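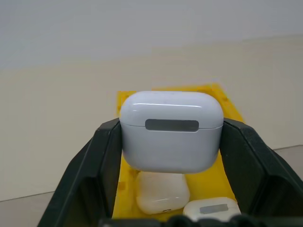
4장. 그리퍼 핑거 비교 세팅

핑거를 고를 때 저는 늘 작고 미끄러운 물건부터 집어 봅니다. 큰 상자는 웬만한 핑거면 다 들어 올리니까 비교가 잘 안 되거든요. Grullosero 핑거처럼 안쪽 면이 각진 검은색 플라스틱 핑거라면 무선 이어폰 케이스가 딱 좋은 시험감이에요. 광택 있는 흰 케이스를 세워서 양옆을 핑거 끝으로 물고, 노란 통 위로 살짝 띄운 상태에서 손목 카메라로 보면 뚜껑 이음선이 가로로 또렷하게 보입니다. 이 이음선이 기울기를 확인하는 기준선이 되니까 앞으로 계속 나올 거예요. 모서리가 둥글어서 조금만 위쪽을 물어도 각도가 틀어지는데, 저는 그게 마음에 들어요. 핑거 차이가 바로 드러나니까요!

이 장은 양팔 작업대를 이미 조립했고 3장의 영점 맞추기까지 끝낸 분을 기준으로 썼습니다. 제어기는 Vainio, 기록 프로그램은 Undale을 씁니다. 다른 조합도 순서는 비슷한데 메뉴 이름은 다를 수 있어요.

4.1 준비물

- 양팔 로봇과 평행 그리퍼 한 쌍
- 비교할 핑거 세트 2종
- 손목 카메라 (양쪽 모두)
- 이어폰 케이스 몇 개와 안에 들어갈 이어폰
- 앞쪽 턱이 트인 플라스틱 통
- 색이 나뉜 분류 매트
- 육각 렌치, 마른 천

케이스는 꼭 새것일 필요가 없어요. 저는 서랍에서 굴러다니던 걸 모아서 썼습니다. 다만 뚜껑 힌지가 헐거워진 건 빼 주세요. 핑거가 잘못한 건지 케이스가 잘못한 건지 나중에 구분이 안 됩니다.

4.2 핑거 장착

1. 제어기에서 토크를 끄고, 팔이 작업대 위에 편하게 내려와 있는지 확인합니다.

주의: 토크를 끄는 순간 팔이 툭 내려앉을 수 있어요. 한 손으로 손목 아래를 받친 채로 끄세요.

2. 핑거를 하나씩 교체합니다. 양쪽을 한꺼번에 빼면 좌우가 헷갈려요. (제가 그랬습니다. 두 번이나요.)

3. 나사는 먼저 손으로 끝까지 돌린 다음 렌치로 마무리합니다. 플라스틱 핑거는 세게 조이면 나사 자리가 하얗게 뜨니까 살살 하세요.

4. 핑거 안쪽 면을 마른 천으로 닦습니다. 손기름이 묻으면 흰 케이스가 쏙 빠져나가요.

5. 토크를 다시 켜고 그리퍼를 완전히 닫았다가 엽니다. 핑거 끝이 서로 어긋나면 2번으로 돌아가세요.

참고: 왼팔과 오른팔에 서로 다른 핑거를 달고 한 번에 비교하고 싶은 마음, 저도 압니다. 그런데 팔마다 하는 일이 달라서 결과가 섞여 버려요. 양쪽에 같은 세트를 달고 한 바퀴 돌린 뒤에 통째로 바꾸는 게 훨씬 편합니다.

4.3 손목 카메라 각도

1. 빈 그리퍼를 반쯤 연 상태로 두고 카메라 화면을 띄웁니다.

2. 양쪽 핑거가 화면 좌우 아래에서 가운데로 올라오도록 브래킷을 돌립니다. 그리퍼 몸통은 맨 아래에 살짝 걸쳐도 괜찮아요.

3. 케이스를 하나 물려 보고, 뚜껑 이음선과 그 밑에 있는 통이 함께 보이는지 확인합니다. 통이 안 보이면 내려놓을 때 감으로 조작하게 되는데, 이게 꽤 피곤합니다.

4. 하이라이트가 너무 번지면 노출을 한 단계 낮춥니다. 광택 플라스틱은 조명을 그대로 튕겨 내서 윗모서리가 하얗게 날아가기 쉬워요. 저는 노출값 26에서 시작해서 조금씩 내리는 편입니다.

주의: 카메라 케이블은 팔 위로 넉넉하게 고리를 만들어 주세요. 짧게 묶으면 손목을 돌릴 때 커넥터가 먼저 빠집니다. Stultimcombe 작업실에서 쓰던 첫 번째 케이블이 그렇게 갔어요.

4.4 양팔 시험 동작

이제 재미있는 부분이에요. 한쪽 팔은 케이스를 잡고, 다른 쪽 팔은 이어폰을 다룹니다. 힘이 필요한 일과 섬세한 일을 한 번에 볼 수 있어서 저는 이 동작 하나로 웬만한 판단을 끝냅니다.

1. 통을 작업대 안쪽에, 분류 매트를 그 오른편에 놓습니다. 매트가 밀리면 뒷면에 양면테이프를 조금 붙이세요.

2. 왼팔로 통에서 케이스를 하나 꺼내 세워서 뭅니다. 눌러서 뚜껑이 뒤틀리지 않을 만큼만 힘을 주세요. Vainio의 파지력 단계로는 9가 제 기본값입니다.

3. 뚜껑을 연 상태에서 케이스가 기울지 않는지 봅니다. 옆에서도 보고 손목 카메라로도 보세요.

4. 오른팔 그리퍼를 매트 위의 이어폰 바로 위까지 내립니다. 청록색 칸과 빨간색 칸 양쪽에서 한 번씩 해 보면 흰 이어폰이 어느 배경에서 더 잘 잡히는지도 알 수 있어요.

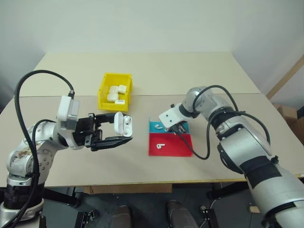

5. 이어폰을 집어 올렸다가 같은 칸에 다시 내려놓습니다. 핑거 끝이 매트를 긁으면 높이를 조금 올리고 다시 하세요.

6. Undale에서 기록을 멈추고 핑거 세트 이름을 메모 칸에 적습니다. 저는 이걸 미루다가 기록 1,113개를 하나하나 열어 본 적이 있어요. 꼭 바로 적으세요!

4.5 잘 안 될 때

케이스가 물린 채로 천천히 돈다: 핑거 끝만 닿아 있을 가능성이 큽니다. 조금 더 깊이 물어 보고, 그래도 돌면 핑거 안쪽 면에 얇은 고무를 붙여서 다시 시험하세요. 고무를 붙인 세트는 이름을 따로 지어야 합니다.

이어폰이 튕겨 나간다: 닫는 속도를 절반으로 줄이세요. 둥근 쪽보다 기둥 쪽을 무는 게 쉽습니다.

양팔이 서로 가까워지면 멈춘다: 제어기의 간섭 거리 설정 때문이에요. 값을 줄이기 전에 매트를 먼저 바깥쪽으로 옮겨 보세요. 저는 대부분 그걸로 해결됐습니다.

핑거를 바꾼 뒤 화면에서 끝이 비뚤어져 보인다: 카메라는 건드리지 말고 4.2의 5번부터 다시 확인하세요.

두 번째 핑거 세트로 넘어갈 때는 4.2부터 그대로 반복하면 됩니다. 기록을 나란히 놓고 보는 방법은 5장에 있어요.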